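最后更新：2月

地毯的一生，多半在看不见的地方

办公室里的地毯很少有人谈论。它不像椅子那样会让人抱怨腰疼，也不像空调那样每到换季就引出争执。员工记得住茶水间的咖啡机是什么型号，却说不出自己每天踩着的地面是什么颜色。做这一行的人对此并不介意。在他们看来，地毯没有被人提起，说明铺得还可以。

Wemstead是一家做商用方块地毯的小厂，产品卖给写字楼、图书馆和学校。厂里负责花色的是Ottar Haugland，入行前学的是织物设计，毕业时想做窗帘和挂毯。他进厂后接到的第一项工作，是给一款灰色地毯重新配色。那款地毯已经卖了很多年，客户嫌它显脏。

“我当时以为，把颜色调深就行了。”他说，“调深以后更糟。灰尘是浅的，纸屑是浅的，鞋底带进来的干泥也是浅的。深色地面什么都藏不住。”

后来定下来的方案是中灰色底，掺进更深和更浅的两种纱，织出来带细碎的斑点。这种做法在行业里很普遍，算不上发明，难处在比例。浅纱多了，地面远看发白，像落了一层灰；深纱多了，又显得沉闷。样品铺在展厅里看一个样，铺到走廊里又是另一个样。Haugland的习惯是把样块拿到楼梯间、窗边和没有自然光的地下层各放一天，再决定要不要改。

斑点还有另一个用处。方块地毯按块更换，新换上的那一块总比周围干净，纯色地毯上会出现一个清清楚楚的方格，有斑点的就不那么扎眼。物业采购时未必会问到这件事，用过几年以后一般都会问。

地毯进入办公楼的历史并不长。早先的办公室多用木地板、水磨石或者油毡，地毯是经理室的东西，铺在桌子前面，访客一进门就知道该站在哪里。开放式办公兴起以后，情况变了。几十个人在一个大开间里打电话、敲键盘、拖椅子，硬地面把声音全部弹回来，坐在里面一天下来很累。地毯这时候被当作吸声材料大面积铺开，装饰倒在其次。

最初铺的是整幅的满铺地毯，宽幅卷材，由工人在现场裁切，四边用钉条绷紧。满铺的好处是没有接缝，缺点也很明显：一杯咖啡泼在中间，要么忍着，要么动一大片。更麻烦的是布线。电脑普及以后，写字楼开始做架空地板，电线和网线从地板下面走，隔一阵子就要掀开来检修。满铺地毯掀不动，方块地毯就这样占了上风。一块坏了，撬起来换一块；要查线，撬起来，查完再放回去。

方块地毯的结构可以分成几层。最上面是绒面，有圈绒和割绒两种，商用场合以圈绒为主，耐踩，不容易倒伏。绒纱扎在一层底布上，底布后面上胶，把纱固定住。再往下是背衬，决定这块地毯平不平、沉不沉、会不会翘角。外行买地毯看绒面，内行先翻过来看背面。

“翻过来，弯一下，再放平，看它多久能贴回去。”说这话的是Arvid Solheim，他带一个铺装队，接的多是旧楼翻新的活。“角翘着不下去的，铺上半年就有人绊跤。”

Solheim干活先从找中线开始。房间很少是真正方正的，尤其是老楼，两面相对的墙之间常常有偏差，沿着墙根铺过去，铺到另一头就会斜出一条楔形的缝。他的做法是量出房间的中线，弹两道墨线，交成十字，从交点往外铺。这样四边裁下来的边料宽窄相近，看着匀称。如果算下来靠墙的一排会窄得只剩一条，就把中线挪半块，重新弹。

方向也有讲究。每块地毯背面印着箭头，表示绒的走向。全部朝一个方向铺，地面看起来像一整幅；相邻两块转九十度，地面会呈现棋盘一样的明暗变化，走动时深浅会互换。两种铺法没有高下，但要事先说好。Solheim遇到过一次，客户看效果图时没有留意，铺完以后站在门口，说地面是花的。那间会议室全部撬起来重铺，用掉了他们整个星期日。

他最反感的是省略平整地面这道工序。地毯薄，下面有一粒砂，上面就有一个点，平时看不出来，傍晚斜光一照，坑坑洼洼都在。旧胶要铲干净，裂缝要补，补完要等它干透。工期紧的时候，甲方常常希望这一步快一些。

“等不了的人，后来都得再等一次。”Solheim说。

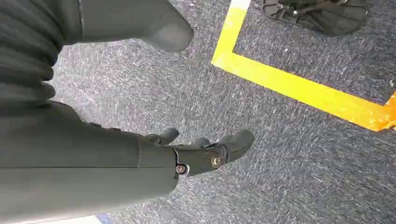

本刊撰稿人　Trurkon

铺好以后，地毯就交到保洁手里。决定它寿命的，大半是接下来的日常。

走进写字楼的人，鞋底上带着砂粒、盐分、油污和水。砂粒最伤地毯。它沉到绒根，人踩上去，就像细锉刀一样磨断纤维。磨断的纤维不会立刻掉，只是表面开始发毛，反光变暗，于是地面看上去总像没洗干净，怎么洗都一样。保洁员常因此受到埋怨，其实那已经是磨损，再洗也洗不掉。

对付砂粒的办法很老，就是在门口铺足够长的除尘垫。许多大楼门口只摆一小块，印着楼名，人一步就跨过去了，鞋底几乎没蹭到。行业里的建议是让人进门后左右脚都能在垫子上落几步。垫子本身也要清理，满了砂的垫子等于一个砂源，每个进门的人都会带走一点。

其次是吸尘。吸尘的频次应当按人流来排，入口、电梯厅、茶水间门口和打印机前每天吸，办公桌之间可以隔天，少有人去的角落一周一次也过得去。可是保洁合同多半按面积报价，整层楼一视同仁，结果是角落吸得太勤，电梯口吸得太少。Haugland到客户那里回访，习惯先去看电梯口。他说，看过那里就大致知道整栋楼的地毯还能用多久。

再往后是清洗。清洗分湿法和低水分两类。湿法用热水和洗剂冲进去，再抽出来，洗得透，但干得慢，抽不干净会返潮，底下的污渍顺着纤维爬上来，第二天又出现在原处。低水分的办法是喷洗剂，用刷盘打匀，等它结晶后吸走，干得快，适合夜里做、早上就要开门的地方。两种方法交替着用比较稳妥。最怕的是洗剂用得过量，残留在绒里发黏，反而更容易吸灰，洗过的地方比没洗的脏得更快。

至于咖啡和茶水，处理起来没有秘诀，只看时间早晚。拿白布或者纸巾压上去吸，从外往里，不要来回擦。擦会把污渍推开，也会把圈绒擦毛。吸干以后用少量清水再压一遍。很多人喜欢撒盐或者倒苏打水，前者会留下颗粒，后者和清水差不多。

一款方块地毯在办公楼里能用多少年，各家给出的说法差距很大，和质保条款里写的也不是一回事。质保一般只管绒面磨穿和背衬分层，褪色、压痕、污渍都不在内。实际更换的原因里，磨穿的很少。更多的是公司搬走了，新租户不喜欢原来的颜色，或者品牌换了标志，墙和地跟着一起换。地毯还好好的，就被铲了下来。

铲下来的地毯去了哪里，这个问题过去没有多少人问。Wemstead在一个叫Nirkeck的旧仓库里辟出地方，专门放回收的方块地毯，一次翻新工程送来1480块。工人在那里一块块翻检，绒面完好、背面没有残胶的挑出来，清洗后按颜色码好，低价转给社区活动室和小型工作室。那批货里能直接再用的有500块，其余的要么被烟头烫过，要么胶水粘得太死，撬的时候撕坏了背衬。

撬坏是可以避免的。早年铺装习惯满刮胶水，求的是牢固，到拆的时候只能硬铲。现在多用不干胶或者角贴，地毯靠自重和相邻块之间的挤压固定，拆时从一角掀起就行。Solheim的队伍接到拆旧的活，会先试掀一块，看用的是哪种胶，再报价。满刮胶水的地面，拆比铺费工。

不能直接再用的，理论上可以把绒和背衬分开，各自回炉。难在分离。绒纱多是尼龙或者聚丙烯，背衬里有填料、沥青或者聚氯乙烯，还夹着一层玻璃纤维。几种材料粘得紧，原本就是为了不让它们分开。有的厂家改用同一类材料做绒和背衬，回收时可以一起熔，代价是手感偏硬，颜色的选择也少。Haugland做过这样一个系列，样卡上有颜色2种，一种灰，一种更深的灰。

“卖得不算差，”他说，“反正大家买的也是灰。”

灰色为什么占了办公楼的大半，他有自己的解释。选地毯的时候，家具、墙面和灯往往还没有最后定下来，灰色跟什么都能放在一起，选了它，后面的人就不会来追究。另外，选地毯的人常常不在那间屋子里上班。他们看到的是一叠巴掌大的样块，摆在会议桌上，用日光灯照着。在那种条件下，鲜艳的颜色总显得吵，带花纹的总显得乱，最后留在桌上的就是几块灰的。

也有例外。Ehlers是一所带图书馆的成人学校，翻新时让学员参与挑选，结果阅读区选了砖红，走廊选了苔绿。校方起初担心耐脏的问题，铺下去以后发现，砖红色在门口那一段比预想的经用，因为当地的泥土就偏红。苔绿色则在靠窗处褪得快一些，过了两个夏天，窗边和墙边已经能看出深浅。学校没有换，只是把两处的地毯对调了一部分，让它们褪得均匀些。方块地毯能这样做，满铺的做不到。

轮换这种做法，厂家写在使用手册里，照着做的客户很少。把电梯口的几排和角落里的几排互换，可以让整层楼的磨损大致同步，推迟整体更换的时间。它需要有人记得哪一块换到了哪里，也需要物业愿意在夜里安排一次人手。Solheim给老客户做过一回，他在平面图上给走廊编了号，一共118块，换完把图留给了物业。后来物业公司换了一家，图也找不到了。

还有备用砖的问题。工程结束时，按惯例要留下同一批次的地毯，放在库房里备换。不同批次的纱染出来有色差，隔几年再去买同一个型号，铺上去往往对不上。备用砖最好留够，并且平放，不能竖着靠墙，竖久了会弯。Solheim见过的库房里，备用砖常被拿去垫打印纸、垫花盆，或者铺在杂物间门口挡水。真要用的时候，剩下的凑不齐一个工位。

噪声方面的要求近来也在变。居家办公的人多起来以后，回到办公室的人对声音更敏感，视频会议又让说话的人不自觉地提高音量。地毯能吸掉脚步声和椅轮声，对人声的作用有限，中高频要靠吊顶和墙面。设计师有时把希望全放在地上，铺了最厚的背衬，搬进去以后还是觉得吵。厚背衬还会带来别的麻烦，椅轮陷下去，转椅滑不动，坐轮椅的人也更费力。Haugland现在给客户的建议，是在有轮子经过的地方用薄而密的圈绒，厚的留给休息区。

他手头正在做的是一款给楼梯平台用的地毯。那种地方面积小，转弯多，人在上面总要拧一下脚，绒面受的是扭力，普通圈绒撑不了太久。试样已经铺在厂里通往二楼的平台上，工人上下班都从那里走。左半边是一种捻度，右半边是另一种。到二月，右半边靠扶手的地方已经起了毛，他在本子上记了一笔，打算春天换第三种纱再试。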